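Pruvico Table Challenge

The Pruvico Table Challenge is a yearly student robotics competition held in the town of Skollitz, in which teams program a simulated robot arm to lay, clear and tidy a table. It grew out of an evening class at Vomano College and is still run from there, with the final taking place each January in the Sæther Building, a draughty but much-loved old hall beside the college library. Entry is open to any student under the age of 20, and a good many of those who take part have never written a line of code before they sign up.

History

The challenge was started by Xiuying Tan, who taught an introductory course in automation at the college and found that her students grew restless when the only thing they were asked to move was a plain grey cube. She put together a small set of virtual kitchens and dining tables over one long summer, mostly for her own amusement, and brought them into class the following term. The students took to them at once - there is something very pleasing about teaching a machine to put a spoon where a spoon ought to go - and by the end of that year they were timing one another and keeping a league table on the back of the classroom door.

The first proper contest had 7 teams and was over by teatime. Later ones have been larger affairs, with 40 teams on the books at the busiest, and the rules have been rewritten more than once to keep the day to a sensible length. The present rule book is dated 20 February 2020 and is known among regular entrants as "the tablecloth", after the very large sheet of paper on which the first draft was written out.

Format

Each team is given the same simulated arm and the same library of 284 objects, from which the judges make up the tables. Practice tables are handed out some weeks ahead, while those used in the final are kept back until the morning itself. Teams have two attempts at every table and may change their program between them, which makes for a good deal of hurried typing and a fair amount of shouting across the hall. Marks are given for finishing the task and for handling things gently, and they are taken away for knocks and spills.

A separate prize, the Sæther Cup, goes to the team whose written notebook best explains how its program came to be the way it is. Former entrants often speak of it more fondly than of the main trophy.

Tables

The tables are rendered in some detail, and learning to cope with them is the larger part of the work. Polished and patterned surfaces are a favourite with the judges, being far harder to read than a plain worktop, and round things such as cups and bowls come up again and again. On one marble-topped table the veins run in every direction beneath a filled coffee cup on its saucer, and the tines of a fork lie between the two black fingers of the gripper, with a small white bowl close by to the left. Beginners are usually advised to spend their first evening simply moving the arm about a table like this at its slowest speed, watching what comes near to what, before they try to pick anything up at all.

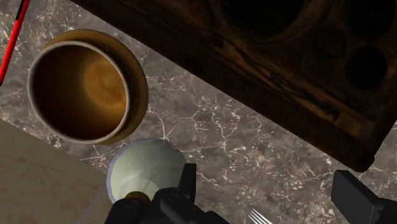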